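Ticket: Small group sign-up page drops people who attend two campuses
Opened by: Sobia Sethi
Area: Groups and Classes
Product: Hirent member directory, church edition
Status: Open, waiting on confirmation

Sobia Sethi, first post

Hi all! First of all, the new sign-up page is a joy. We opened the summer small groups in June and had 200 people signed up before the second service let out, which has never happened at our church. People were standing in the lobby picking Bible studies on their phones and showing each other. I loved it.

One snag, though. Some folks sign up, get the "You're in a group!" message, and then their name never shows up on the leader's roster. So the leader doesn't know to call them, and the person thinks they've been ignored. We had a new mom waiting two weeks to hear from the Tuesday-style moms' study (that's what we call it, it moves around) and the leader had no idea she existed.

What I've tried so far:
Signed out and back in as an admin.
Had one of the missing people sign up again. Same message, still not on the roster.
Moved her into the group by hand. That works! She appears right away and the leader gets the email.
Looked in the archived list and the waiting list. Not in either one.

We're on the Pirnness campus. Our directory holds 3,313 people across both campuses, if the size matters.

Daniyal Shaikh

Thanks for such a clear write-up, and wow, what a start to the summer! Can you open one of the missing people's profiles and tell me what it says next to Home Campus? Also, did the ones who vanished all pick the same group, or is it spread out?

Sobia Sethi

Spread out. Young adults, moms' study, the men's breakfast, and the prayer group that meets at the Drura campus. Home Campus says "Pirnness, Drura" on the first one I opened. Checking more now.

Okay, this is exciting. Every missing person has both campuses listed! And the ones with just one campus are all on their rosters where they should be. I've found 61 so far with two campuses who signed up and aren't showing.

Daniyal Shaikh

That is a great find. The roster is built from a filter that looks for an exact match on campus, so "Pirnness, Drura" doesn't match "Pirnness" and it doesn't match "Drura" either. The sign-up itself is saved fine, it's just sitting where no leader can see it. You haven't lost anyone.

Could you try this on one group only?

1. Go to Groups, open the group, then Settings.
2. Under Who Can See This Roster, change Campus from "Is" to "Includes".
3. Save, then press Rebuild Roster. The button is at the very bottom of the page, under the notes box.
4. Look for one of your missing people.

Please leave the email setting on "Hold" while you do it. Otherwise everyone in the group gets a second welcome letter.

Sobia Sethi

Did it on the young adults group and they all popped up! I actually cheered in the church office. There's a group of college students who spend the school year near Pirnness and go home to Drura for the summer, and that's who was missing. These are exactly the people we most want to keep hold of, so you can imagine how happy their leader is.

Two questions. Do I have to do this group by group? And the prayer group still won't rebuild. I press the button and it says "Roster is in use."

Zeeshan Jatoi

Jumping in on the second one. "Roster is in use" usually means a leader has the attendance page open somewhere. It locks the roster until they close it or it times out after 4 hours. Ask the prayer group leader to close any open tabs, including on a phone.

For the first question, yes, for now. We have a change coming that will make "Includes" the normal setting for any church with more than one campus, but I don't want you waiting on it in the middle of sign-ups.

Sobia Sethi

It was her tablet! She had attendance open in the fellowship hall kitchen from the night before. Closed it, pressed Rebuild, and the prayer group is complete. I'm going through the rest of the groups this afternoon with a big cup of tea.

One more thing while I have you. When I rebuild, the childcare notes stay put, but the "wants a ride" check box clears for anyone I had added by hand. Only those people. It isn't many and I wrote the names down first, so no harm done — but another church might not have.

Daniyal Shaikh

Good catch, and I can make it happen on our test site too. A person added by hand gets a fresh entry when their original sign-up comes through, and the ride box isn't carried over. I've logged it separately and linked it here. Until it's fixed, export the roster before you rebuild, and the ride column will be in the file.

Sobia Sethi

Will do. All groups are rebuilt now except the men's breakfast, which I'm leaving until their leader is off the attendance page. Thank you both so much, this has been a really fun one to chase down! Please keep the ticket open until I've checked the breakfast list.
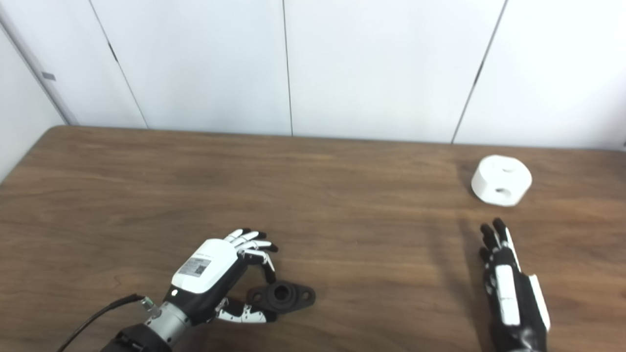
Bo-ram Seok

Same thing at our church, and switching to "Includes" brought our missing people back as well. One addition: our roster for the Sunday school helpers had a second campus filter under Advanced, and it had to be changed too before the rebuild picked everyone up. Sobia, it might be worth a look if the breakfast list still comes up short.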